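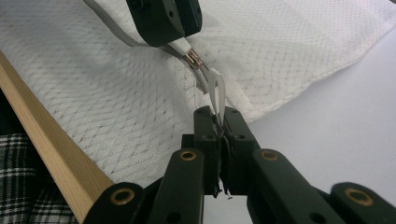
21 February 2026

Renewal packet came. Finally sat down with it after supper, kitchen table, cold tea. 22 pages and the number I wanted was on page nine of course. Premium for the shop went from 1,370 to 1,752. Same building, same sewing machines, same me. No claims on the general liability, ever. Called Brannigan before they closed and got Shengli Deng, who was nice about it but had clearly had this same call all day.

His explanation, writing it down before I lose it. Property values got re-rated for the whole zip code in January. Plus my payroll estimate went up when Daryna moved to full time. Plus they have me down as "manufacturing, textile" now, where last year I was "alterations and repair." Asked who changed that. He said the form changed it. I said I filled out the form. Long pause. So yes, possibly me. There was a dropdown and I picked the one that sounded grander.

He's sending a correction form. Needs: description of work, percent of sales that's repair, percent that's new goods. Repair is most of it. Laundry bags and the mesh covers for Bandby are the new goods part and that's what got me into trouble I think. Have to go back through the invoices and do it properly, not guess like last time.

Ate toast standing up. Back at it.

Things I didn't understand and now sort of do:

Business interruption. Thought we had it. We have it, but there's a waiting period, 5 days before it pays anything. So a burst pipe that shuts us Monday to Friday type of thing, nothing. Hm. You can buy it down to 2 but it costs more and Shengli didn't have the figure in front of him. Asked him to email. He said he would and I beleive him, he did last time.

Customer property. This is the one that bothers me. All those things on the rack, other people's coats, the wedding dress, the sleeping bags. General liability doesn't touch them while they're in my care. There's a separate thing for that, bailee something. Bailee coverage. I've been going along thinking it was included. Daryna asked me this exact question before Christmas and I told her oh sure, it's covered. Have to tell her I was wrong. Have to look at what's on that rack and put a number to it too. The dress alone, ugh.

Water backup is excluded unless you add it. We are in a basement-ish unit with a floor drain. Add it!!

Then the Lidavex quote. They've been emailing, so I did their online thing while I was on hold with Brannigan. Cheaper by a good bit. But then you read down and the deductible is much bigger and there's no customer property at all, not even as an add-on, and equipment is paid at depreciated value. My big walking foot machine is older than Daryna. Depreciated value of that is a sandwich. So not really cheaper. Still, printed it to wave at Shengli. Not that he sets the price, but he did say he could ask the underwriter for a second look if I had something in writing. Scan it tomorrow.

Phone rang in the middle of all this, Mom, forty minutes, her knee, the neighbor's new fence. Did the dishes while she talked. She thinks I should drop all of it except what the landlord makes me carry. She ran the bakery nine years that way, she says, and nothing happened. Well the freezer happened, Mom. She'd forgotten the freezer. Or says she had.

Landlord, that's another thing. Lease says he has to be named as additional insured and get a new certificate every year. Did I send last year's? Can't find the email. Looked in sent, looked in drafts, looked in the folder called INSURANCE which has one file in it and it's a recipe. Asked Shengli to issue a fresh one as soon as the renewal binds and send it straight to the landlord and copy me. Make a real folder.

Isico wants a certificate too before they'll give us the repair contract for their tents. Higher limit than we've got. Not double, but the next step up. Might be an umbrella policy, might just be a bigger limit on the one we have, Shengli will price both. If the Isico work is steady it pays for itself. If it's one summer and then gone, not so sure. Don't sign anything till I know what the limit costs. Don't let them rush me either, their guy is a rusher.

Told Daryna by text about the rack. She wrote back "knew it" and then a heart. Then a longer one, she thinks the intake tickets should have a line where the customer writes down what the thing is worth, and signs. Good idea. She'll do a draft. Also she wants to know if she's covered driving drop-offs in her own car. I have no idea. Wrote it on the back of my hand and then in here: ask about DAUGHTERS no, ask about Daryna's car. Tired. Hired and non-owned auto, I think that's the name for it, saw it on the quote and skipped past.

Also workers comp audit, separate envelope, unopened. Not tonight.

Money. Could pay it all at once and skip the installment fee or do it monthly and keep the cushion for thread and the rent. January was thin. Leaning monthly. If the reclassification goes through they'd credit back the difference anyway, but Shengli wouldn't promise how long that takes and I don't want to count on it. Monthly then. Probably. See what the revised number is first.

List for the morning:
invoices, split repair / new
correction form back to Brannigan
scan Lidavex quote
value of everything on rack, with Daryna, incl. the dress
photos of machines + serial numbers (the walking foot plate is half rubbed off, try a flashlight)
water backup, yes
waiting period price, chase if no email by lunch
car question
certificate, landlord
call the Bandby people re: zipper delivery, nothing to do with insurance but will forget

Past eleven. Lamp in the front room still on, I can see it from here. Going up.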